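About Penry Trade Advice

Penry is a small office that helps exporters and importers to understand trade agreements and to use them correctly. We read the texts, we follow the changes, and we explain to our clients what they must do with their papers. Most of our clients are companies in Wales and the west of England which sell goods abroad and have no trade department of their own.

How we started

The company was founded by Berwyn Gough and Vija Sproģis. Berwyn worked for many years in a freight office, where he prepared declarations for food, machine parts and wool. Vija came to Wales from Latvia, where she studied law and later worked with the export papers of timber producers. They met at an evening course on rules of origin. The course was not very good, and during the breaks they began to correct the handouts together. Some of these corrections are still in use in our own training.

In the beginning we had 2 desks in a room above a print shop and one client, Jolis, who makes biscuits. Jolis wanted to sell to Canada and could not find out if the butter in the recipe would change the tariff. The answer took us three weeks. Today the same question would take us one afternoon, but we remember it with affection, and Jolis is still our client.

What we do

Our work has three main parts, and clients can take one of them or all.

Origin checks. A product may only enjoy the lower tariff of an agreement if it has enough right to be called a product of the country which exports it. Each agreement has its own rules for this. We look at the list of materials, the suppliers and the steps of production, and we write a short opinion. If the product does not qualify, we say so clearly, and we say what would need to change.

Reading service. When a new agreement is signed, or when an old one is opened again, the text can be very long. We read all of it, also the annexes and the side letters. Our clients receive a note on the chapters which touch their goods. The longest note we have sent had 77 pages, for a maker of laboratory glass, and we have promised not to repeat this. A normal note has four or five pages.

Training. We teach staff who prepare invoices and origin statements. The lessons are given at the client's place or in our own training room, to small groups. We use the real papers of the company, with the prices covered.
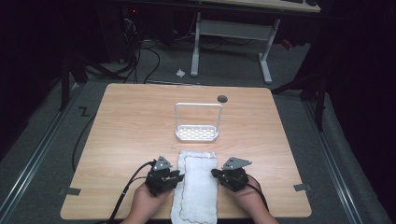 For companies which trade with the European Union, we also offer help with supplier declarations. Since January this has been the part of our work with the most questions. Many firms had never before been asked to prove where their goods come from, and they received letters from customers which they did not know how to answer. We keep a set of model replies in English, German, French and Latvian. Please ask for them, also if you are not our client - there is no charge.

How we follow politics

A trade agreement is a legal text, but before this it is a political one. It must pass a parliament, sometimes several, and the vote is often not certain until late. We therefore follow the debates and the work of the select committees, and we try to tell our clients in good time which chapters are safe and which may still be moved. Labour and environment chapters get a lot of attention in the newspapers. The product rules for cars, textiles and dairy get less, although for a small producer they can decide if there is any benefit at all.

We do not belong to any party and we do not lobby. When a government consultation is open, we can help a client to write an answer in its own name. The opinions in it are those of the client. We only ask that the figures are correct, and we check them.

In our office there are different opinions on free trade, and lunch can be quite long for this reason.

Who we are

Berwyn Gough, director. Customs procedures, food and agricultural goods. Berwyn answers the telephone before nine o'clock.

Vija Sproģis, director. Rules of origin, timber, furniture and textiles. Vija writes most of our notes and also this page.

Nia Harries, adviser. Nia came to us from Vitach, a manufacturer of valves, where she looked after export licences. She is responsible for engineering goods and for the training programme.

Cledwyn Bowen, adviser. Services, movement of staff and public procurement chapters. He works from Tuesday to Thursday.

Glenys Bevan, office manager. Appointments, invoices and the archive. If you have lost a note that we sent to you, Glenys will find it.

Our archive

We keep the agreements we have worked with in printed form, together with the older drafts where these were published. At the moment there are 141 folders. Students and journalists may use them in our reading corner by appointment. Copies can be made, but the folders must stay in the building.

Fees

A first conversation of half an hour is free. An origin check for one product costs 800 pounds, without VAT, and this includes one revision if your supplier changes. The price for training depends on the number of people and on the distance we travel. We give every price in writing before we start, and if the work takes longer than we thought, the price remains the same.

Contact

Please write or telephone to Glenys Bevan in the office, in English or Welsh. Letters in Latvian, German and Russian are answered by Vija, usually within two working days. Visitors are welcome, but please make an appointment, as we are often out with clients. The entrance is at the back of the building, next to the bicycle stand.

Page last changed: September 24, 2021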